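Home | Issues | Authors | Submit | Alerts

Applied robotics / Kit assessments

This site uses cookies to remember your reading settings. Accept | Manage

3.2 What the Metar kit delivers

Jistotov sells Metar as a paired hand-held gripper kit with marker cubes, and promises that anyone can record usable household tasks within a morning. We doubt the word "usable". Of 1,899 recordings made at Grurstead, our own checks passed 1,074. A further 287 could be saved by hand, a job that fell to Acheampong and took most of July. The supplier's brochure counts all three groups as successes.

Tracking was weakest when the two grippers worked close together over a small surface, as in the tray task (Figure 3). Sarantis puts this down to the cubes hiding one another. We have not tested that, and the supplier's reply did not address it. 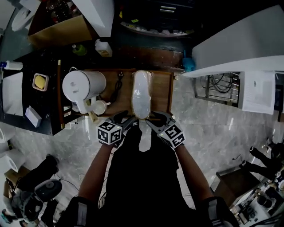
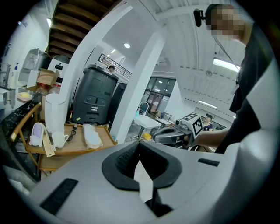
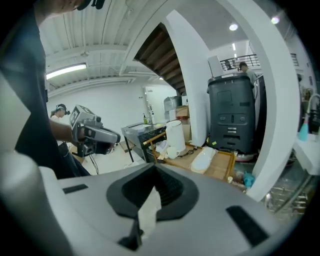

Figure 3. A tray task with the Metar kit: head view (top) and two gripper views.

3.3 Cost against the Kumsa service

Kumsa charges by the accepted recording, so its failures cost the buyer nothing.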